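Ticket 700 – Cell 3, Haleddale site
Subject: Operator says start layout "is fine," checker says it isn't
Opened by: Dalva Meireles
Assigned to: Kjell Nyberg
Status: Closed, with grumbling

Dalva: Runs rejected at the layout check, 23 of them. The rule sheet says "bench clear except for task items." I'd call that clear. The checker would not. Who wins?

Kjell: The checker wins. Please attach the bench as it stands, before anyone tidies it out of embarrassment.
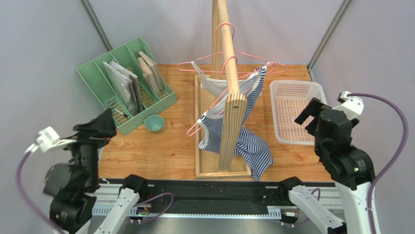 Cell 3: organizer left, hanging rack center, basket right.

Kjell: Thanks. Two findings against the house rules.

Rule 4, loose items: the small teal cup is outside the organizer. It goes in a compartment or off the bench. Helge wrote that rule and will not be charmed by the tiny handle.

Rule 6, textiles: the striped garment spills over the edge of the rack base and onto the tabletop. Fabric stays inside the base until the arms are enabled.

Dalva: Rule 6 isn't on my sheet.

Kjell: Your sheet is the October one. Rule 6 came later – by email, naturally.

Hjørdis Hellström: New sheet posted at all cells. Old ones recycled.

Dalva: Cup moved, shirt pulled in. Check passes. Close it.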